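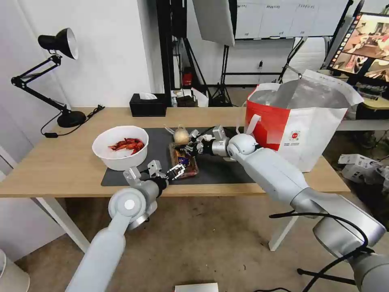 Two-arm grocery packing - how many examples before it stops being random?

Posted in Trovero Help > Robot Learning > Collecting data
November 6, 2019

Hi all! I've been lurking since July and I'm finally collecting my own examples, which is the most fun I've had in years. My setup is two arms at a table, driven by hand, with a gripper on the left and a multi-fingered hand on the right. The task is packing groceries: packaged food trays, onions, a bowl of crayfish on ice, all going into a shopping bag with a foil lining.

I have 264 recorded runs so far. I trained on all of them over the weekend and the result is so close! It goes for the food tray nearly every time, but it closes the left gripper either on the rim (good) or right on top of the label (bad, it squashes the film and then slides off). The right hand comes over and then just hovers there as if it's waiting for permission.

So, what I'd like to know:

Should I keep going to 1,000 with the same layout, or start moving things now?
Is the hovering a data problem or a settings problem?
Do you throw away runs where you fumbled and recovered? I've kept mine.

I'm using the stock Skostesard trainer with nothing changed except the batch size. Thanks in advance, this place has already saved me a ton of time.

forer_fan
Accepted - 2 people found this useful

Oh, I love this task! Start moving things now, please. I collected 1,000 runs of a table-clearing job with everything in the same spot, and what I got was a robot that was brilliant at reaching for that spot. Slide the bowl over by a hand's width and it still reached for the old place.

What I do these days is change one thing every few runs. Tray turned sideways. Onion in front of the tray, then behind it, then gone. Bag on the other side of the table. Lamp a bit higher or lower. You want the layouts mixed through the whole set, so don't do one long block of each and call it done. I keep a paper list next to me and tick off the combinations, otherwise I drift back to my favorite without noticing.

On the hovering - I'd bet that's you! Go back and watch your own recordings at normal speed. When you drive two arms, you naturally park one while you concentrate on the other, and the pause comes out a different length every time. The model sees a whole lot of frames with the right hand hanging still over the tray and very few where it sets off again, so it learns to hang still. I had exactly this with the Forer controllers. Two things fixed it for me. First I practiced until I could start the second hand moving as the first one closed. Then I trimmed the longest pauses out of the old runs (trim both arms together, or your timing falls apart). After the trim I had 194 runs worth keeping out of a much bigger pile, and they trained better than the full pile did.

Fumbles: keep them if you recovered and finished the job. A missed grab followed by a calm second try is gold, because the model is going to miss too and it needs to know what comes next. Throw out the ones where you gave up or reached in with your own hand.

For the label squashing, pick one grip and stick to it. If you sometimes take the tray by the short side and sometimes from above, the model may split the difference and land in the middle of the film. Short side, every run, for your next batch, and see what changes.

Please post the results, I really want to know how the crayfish bowl goes. Ice sliding around would be a great test.

ishida_bench

More data. It's always more data. 264 is nothing for two arms.

pallet_and_twine

Agree with most of what forer_fan wrote, but I'd change less at once. Start with tray position only, get that solid, then add the onion and the bag. When I mixed everything from day one I couldn't tell which change was hurting me.

Also check your cameras before you blame the data! With the right hand above the tray, your head view may be losing sight of the left gripper just when it closes. I added a small camera at the wrist on my Ishida arm and the grabs got a lot cleaner with the same number of runs. If you can't add one, try bringing the second hand in from a little farther out to the side.

One small thing on settings - if your trainer predicts a chunk of movement at a time, try a longer chunk. It sometimes carries the arm straight through a pause. It only took me an evening to test, so it's worth a go before you record anything new.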